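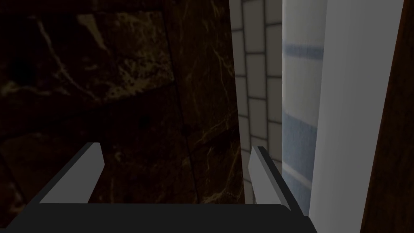
Kelechi Effiong wrote back after the run-through that the talk spends too long on how demonstrations are collected and not long enough on what is wrong with them. He would rather hear why a task that a person finds easy to do by remote control comes out so badly when the policy tries it.

Fair comment. I have moved the rig material to the back and cut it. The order is now: what a demonstration contains, hand guiding against remote control, camera views, bad demonstrations, results, rig. If time is short, drop the rig.

1. Opening

Title, names, thanks to Lindon for the slot. Do not read out the affiliations.

Say what the talk covers: showing a robot a household task, either by taking hold of the arm or by driving it from a controller, and doing most of the driving in simulation. Say what it leaves out: learning from video of people, and anything with legs.

Definition to give once, slowly. A demonstration is a recording of what the robot sensed and what it was told to do, at each time step, from start to finish of one task. Camera pictures, joint positions and gripper opening on one side, commands on the other. If the two sides are not lined up in time the recording is worth very little, and the fault is hard to see by playing it back.

2. Hand guiding

Morris is our bench arm. One arm, put into free mode, operator holds it above the wrist and moves it through the task.

Points to make:

The operator feels contact directly. A drawer that sticks is felt as a drawer that sticks. Insertion tasks go well for this reason.

The operator's own arm gets into the camera view. A policy trained on those pictures has never seen the task without a sleeve in it. Emrys Bevan's fix was to record the joint path by hand and then play it back with the operator standing clear, saving pictures only on the second pass. It works when the objects can be put back exactly where they were. With cloth it does not.

Two arms cannot be guided well by one person. We tried it with two people, one per arm. The arms arrived at different times and the recordings were full of waiting.

Commands are missing. In free mode the motors are not following anything, so there is no command to record, only where the arm went. We use the next measured position as a stand-in. Expect a question on this. Short answer: fine for slow motion, poor when the gripper is pressing on something, because the command that produces a push lies beyond the surface and the measured position stops at it.

3. Remote control

Duko is our remote control software. The same program drives the real robot and the simulated one, and the operator gets the same controls in both. Say that early, as people tend to assume two separate systems.

The operator holds a controller in each hand. Squeezing the grip button joins the controller to the gripper, letting go breaks the join, so the operator can reposition their hands without moving the robot. New operators forget to let go and end up with an elbow behind their back.

The mapping is relative. Gripper moves as far as the hand moves, from wherever both happened to be when the button was pressed. We tried scaling it down to half for fine work. Operators liked it, but the resulting motions were slower and had more stops in them, and the policy learned the stops.

No force feedback. The operator judges contact by eye, which brings us to cameras.

4. Camera views

Main section. Take it slowly, leave room for questions.

There are views from the head and from the wrists. The head view tells the operator where things are in relation to each other. The wrist view tells them whether the fingers are going to end up on either side of the thing they want.

A wrist view is not much use while the hand is travelling. It shows whatever surface is in front of the fingers, often from very close, and a person looking at it alone cannot say which part of the room they are in. The policy has the same trouble. When we trained on wrist views alone it did the last part of each grasp well and wandered on the way there.

The head view has the opposite fault. The robot's own arms come up into it, and at the moment of grasping the gripper is often in front of the thing being grasped. Operators get round this by raising the elbow or coming in from the side. Those are habits of looking as much as habits of reaching, and they go into the data like anything else.

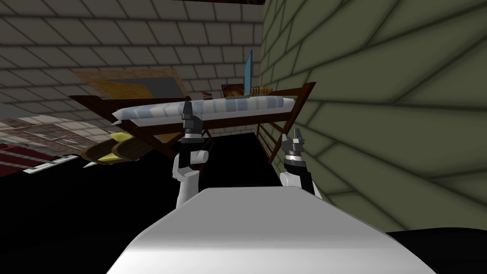

Next point is head angle. If the head may tilt and pan, the operator will use it, and then the head motion has to be recorded and learned as well. Abla Awad argued for locking the head at the start of each demonstration. We ran it both ways. Locked was easier to learn from. Free was quicker for the operator and made fewer of them feel ill. We now let the head move during the approach and lock it when either grip button is squeezed.

The other rule is that the operator may only see what the robot sees. Early on we gave operators a third view from a fixed point in the simulated room, looking at the robot from outside. Driving became much easier. The demonstrations became useless, since the operator was acting on something that was not in the recording. A gripper would reach round behind a post to an object that neither the head nor the wrist had in view, and there was nothing in the data to explain why. All of those recordings were thrown out.

If asked: yes, the outside view is still there for the person supervising. It is not shown to the operator.

5. Bad demonstrations

The figures below are for the first task set, recorded at Rernau in May.

Demonstrations recorded: 113
Kept after checking: 80
Held back for testing, out of those kept: 16
Operators: 8

Explain the rejects by kind. Do not give a breakdown, we did not log it well enough.

Dropped and picked up again. We argued over these. A recovery is worth showing the robot, but a drop is not, and the two come in one recording. Lumturie Karagiannis now marks the point at which the operator starts to recover and keeps only what follows. The first part goes.

Long pauses. The operator stops to think. Nothing moves, and the policy learns that in this position the right thing to do is nothing. Cut any pause at the start. A pause in the middle is a reject unless something in the room is still moving.

Lucky contact. The simulator lets a finger sink slightly into a surface before pushing it back out, and an object can be dragged along by an edge that would slip on a real one. It looks like a success and is scored as one. We catch these by replaying the commands with the friction lowered. If the task then fails, a person looks at it.

Different ways of doing one thing. Half the operators go left arm first, the others right. Neither is wrong. The policy, asked to pick, sometimes sends both arms to the middle. We did not reject these, but operators now get a written starting order for two-armed tasks.

6. Results

Keep to what is on the chart. Training on the kept demonstrations did better than training on everything, on every task in the set. The gap was widest on tasks with two grasps and smallest on plain reaching.

Adding hand-guided recordings from Morris to the simulated ones helped with insertion and did nothing measurable elsewhere. Do not oversell it. One arm, one bench, one kind of peg.

Transfer from simulation to the real robot: say plainly that it is only tested on reaching and single grasps so far. Arwel Mostyn is running the two-armed tasks now and there is nothing to show yet.

7. Rig (drop if short of time)

Controllers, headset, one desktop machine. Time stamps are taken when the picture is made, not when it arrives. We had that wrong for the first fortnight.

Delay matters more than picture quality. When the link to the real robot was slow, operators went over to moving a bit, stopping, looking, moving again. Turning the resolution down brought the smooth motion back.

Operators swap out on the hour. Recordings made late on a Friday were rejected more often, so we stopped making them.

8. Questions likely to come up

Why not script the simulated demonstrations? For reaching, we do. For cloth and for anything with two hands, writing the script took longer than driving the task.

Does operator skill matter? Yes, though steadiness matters more than speed. Our fastest operator also had the most rejects.

Will the recordings be released? The simulated ones, once the time stamps on the early batch have been corrected. Refer people to Abla for the file format.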